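Wrapping gripper fingers for cloth work: house rules and how to follow them

These are the rules we use on the Obura cell for covering, checking and retiring finger wraps on a two-finger gripper. They apply to any task where the gripper touches cloth on a tabletop: picking up a corner, folding, flattening, bunching. They were first written for the Warnositz site and were updated in September after the Hiva benches started using the same wraps.

If you are working with rigid parts only, use the bare-finger sheet instead.

What you need

Wrapping material from the cell drawer, cut to length
Black tape, narrow roll
Blunt scissors
Lint roller
The cell log

Before you start

Put the robot in its service pose and stop the program. Hold-to-run is not enough for this job, and neither is a paused program. Your hands will be between the fingers, so the gripper has to be de-energized and the lockout tag has to be on the switch before you touch anything. The person who hangs the tag is the person who takes it off.

Open the fingers by hand as far as they will go. If they won't move by hand, stop and write it in the log. Don't pry them.

Wrapping the fingers

1. Take off the old wrap completely. Do not put a new layer over an old one. The fingers get thicker, the closed position changes, and the cell will report a grip on nothing.

2. Wipe the fingers and let them dry.

3. Lay the material against the inside face of the finger first and pull it snug. The inside face should have a single layer. Put the overlap on the outside, where a fold does less harm.

4. Tuck the lower end down toward the gripper base. Keep it clear of the moving joint.

5. Tape the wrap partway down the finger with one turn of black tape. Press the end of the tape flat. A loose tape end catches on open weaves and will drag the cloth when the fingers back away.

6. Wrap the second finger the same way. The two wraps do not have to look the same from the outside, but the inside faces should match as closely as you can manage.

7. Close the fingers by hand and look down the seam between them. It should be narrow near the tips. A small gap lower down is acceptable.

Creases are normal. Papery material wrinkles as soon as you bend it, and you can spend half an hour chasing wrinkles with no change in how the gripper performs. Look for loose flaps instead. Smooth down any flap you find, or trim it if it won't stay.

Checking at the cloth

Most of the problems we log happen in the first few cycles after a new wrap, so the cell runs slow at that point. Set the speed override to 10 percent and run 8 cycles with the program stopping at the contact point each time. Watch the wrist view while it is stopped. You are checking where the tips are relative to the edge of the cloth, and whether the wrap is still sitting where you put it. 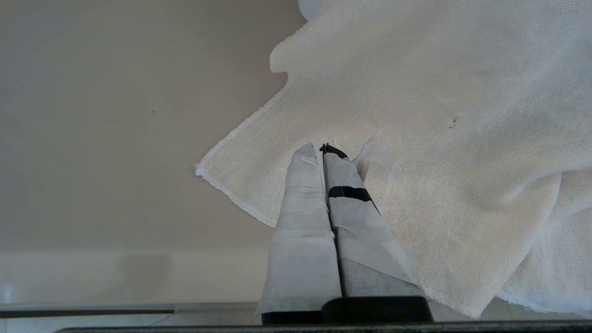
Wrapped fingers, closed, at a corner of loosely woven white cloth.
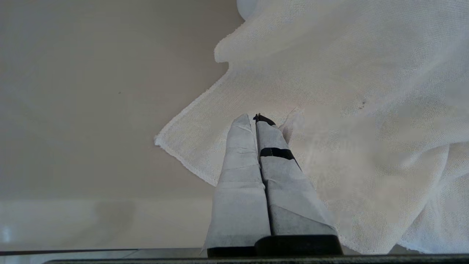
If the wrap has crept up or down the finger during the slow cycles, go back to step 1. Adding more tape over a wrap that has moved doesn't hold for long.

Use the lint roller on the tabletop between trial runs, with the robot stopped and tagged again. Small specks matter more than people expect when the vision system is set up for pale cloth. Specks on the table get picked up by the edge finder now and then, and a fleck on the cloth can be taken for a marker. If the same speck shows in the view after you have cleaned both the table and the cloth, clean the lens.

Choosing where to grip

Go for a single corner lying flat where you can. Rolled edges and piled layers are harder, and the gripper may take two layers when you wanted one. Our rule is that the program may try a bunched area only after it has looked for a flat corner and failed to find one.

Open weaves such as muslin need a lighter closing force than a tight cotton. Start at the lowest setting that holds the cloth through a slow lift and leave it there. Do not raise the force to fix a missed grip. A missed grip is nearly always a height or position error, and extra force pulls threads.

When the cloth is pushed up against the side of a finger, back off and approach again from a clear side. Closing in that position can trap a ridge of cloth outside the fingers — it then comes along with the lift and drops partway.

When to replace a wrap

Replace both wraps together, even if only one is worn. The limit is 500 cycles. On rough or frayed cloth the limit is 216, which came from the Grornel trial and has held up well enough that we kept it. Replace sooner if:

the inside face has a tear or a thin spot
the tape has lifted at either end
bare finger shows anywhere on the inside face
the wrap has picked up color or residue from a cloth

A bit of finger showing at the very tip is allowed on the outside only, provided it has no sharp edge. Run a scrap of cloth over it. If the scrap snags, rewrap.

Logging

Write down the cell, the cycle count at the change, the type of cloth and the reason for the change. "Worn" is not a reason. Say where it was worn. Put the speed override back to its normal value after the slow cycles and log that as well, as it is the step most often left out.

Used wraps go in the dry waste bin beside the cell. Peel off the tape first.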